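El reloj de Bretura

El reloj del ayuntamiento de Bretura llevaba 18 minutos de retraso desde el invierno en que se heló el mecanismo, y el pueblo se había organizado alrededor de ese retraso con bastante comodidad. El panadero abría tarde, el tren se perdía siempre y los novios llegaban puntuales a la iglesia.

En octubre, la empresa Fonar mandó un presupuesto para repararlo: 372 euros, desplazamiento incluido. La alcaldesa lo leyó en voz alta en el pleno y añadió que era una ganga. El boticario pidió la palabra.

- Y esos minutos, ¿quién nos los devuelve?

La pregunta era una tontería, pero la hizo de pie y con corbata, y eso en Bretura pesa. El maestro calculó en una servilleta lo que perdería cada vecino el día del arreglo. La viuda del estanco, que tenía 63 años y ninguna prisa por cumplir los siguientes, anunció que ella no firmaba nada. Alguien propuso adelantar el reloj un minuto al año, para que no doliera. Alguien más propuso comer.

Se votó un miércoles, a las siete en punto del reloj malo. Ganó el retraso por tanto margen que la alcaldesa - mujer práctica, con elecciones en primavera - declaró que siempre había estado a favor. Solo faltaba comunicárselo a Fonar con la debida cortesía.

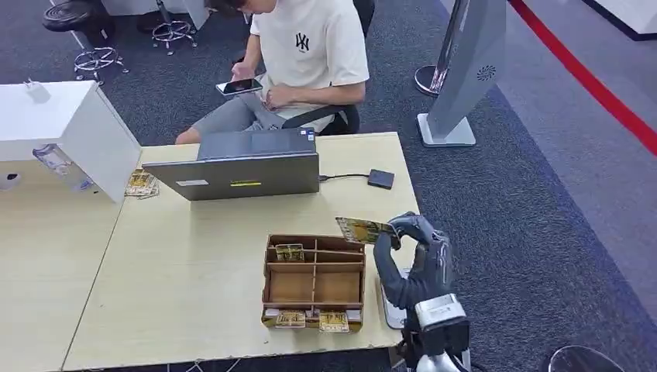

La carta de renuncia se encargó al nieto del boticario, por ser el único del pueblo que escribía sin suspirar. Su abuelo se sentó enfrente a dictarle «Muy señores míos» con la solemnidad de un notario. El muchacho, con su camiseta clara del NY en el pecho, tenía el portátil abierto en la mesa y los ojos, según sospechaba el abuelo, en el teléfono. Al tercer «Muy señores míos», el boticario le preguntó si pensaba empezar hoy. El nieto respondió que según el reloj de la plaza todavía le quedaba un rato, y el viejo, que había votado a favor, tuvo que callarse.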